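Piège à nasse Viminine 105 pour écrevisses invasives

Référence : VIM-105
Fabricant : Viminine, atelier d'Etstead
Disponibilité : en stock, expédition dès le lundi

La nasse Viminine 105 est conçue pour la capture des écrevisses exotiques dans les étangs, les canaux et les rivières lentes. Ces animaux ont été introduits pour l'élevage et pour la table, puis ils se sont échappés et ils occupent maintenant beaucoup de plans d'eau où l'espèce locale a disparu. Ils creusent les berges, mangent les œufs de poissons et coupent les plantes du fond. Le piégeage ne fait pas disparaître une population installée. Il permet de la tenir basse, à condition d'être répété pendant toute la saison.

Le corps de la nasse mesure 105 cm de long pour un diamètre de 31 cm. Les deux entrées sont en forme d'entonnoir et l'anneau intérieur se change sans outil. La maille de 11 mm retient aussi les jeunes individus, que les modèles plus anciens laissaient passer.

Caractéristiques

Longueur : 105 cm
Diamètre : 31 cm
Maille : 11 mm
Entrées : deux, opposées
Corde fournie : 20 m
Boîte à appât : incluse, à fermeture vissée
Pliage : à plat, par trois charnières

Mode d'emploi

Remplissez la boîte à appât avec du poisson ou des croquettes, et fixez-la au milieu du corps. Posez la nasse sur le fond, parallèle à la berge, puis attachez la corde à un piquet ou à une racine solide. La relève doit être faite chaque matin. Dans les eaux fréquentées par la loutre ou par les tortues, il faut monter l'anneau étroit (vendu avec la nasse) et laisser une partie du corps hors de l'eau.

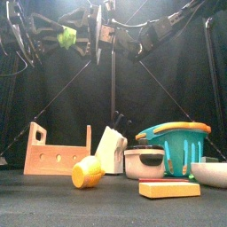 Après chaque relève, la nasse doit être vidée complètement, brossée, puis séchée avant d'être portée dans un autre plan d'eau. Ce point est très important, car l'écrevisse américaine peut transporter une maladie mortelle pour les espèces européennes, et un matériel encore mouillé suffit pour la propager. Nous conseillons d'avoir un jeu de nasses par site et de le marquer avec les plaquettes de couleur Mendes, disponibles en option.

Réglementation

La pose de nasses est soumise à autorisation dans la plupart des eaux libres. Le transport d'écrevisses exotiques vivantes est interdit. Renseignez-vous auprès de votre administration avant l'achat, nous ne reprenons pas les nasses qui ont déjà été mises à l'eau.

Avis des clients

Carola Thiele : « Solide et facile à plier. La corde est un peu raide au début. J'ai pris surtout des adultes en septembre, les jeunes sont venus plus tard. »

Odair Brandão : « La fermeture de la boîte à appât est meilleure que sur l'ancien modèle. Dommage que le piquet ne soit pas compris. »

Pièces et accessoires

Anneau étroit de rechange
Boîte à appât seule
Plaquettes de marquage Mendes
Sac de transport Joltitz, fond étanche

Pour une commande en nombre, écrivez à Hema Thomas, service des collectivités, en précisant le type de plan d'eau et la profondeur.

Fiche mise à jour le vendredi 28 octobre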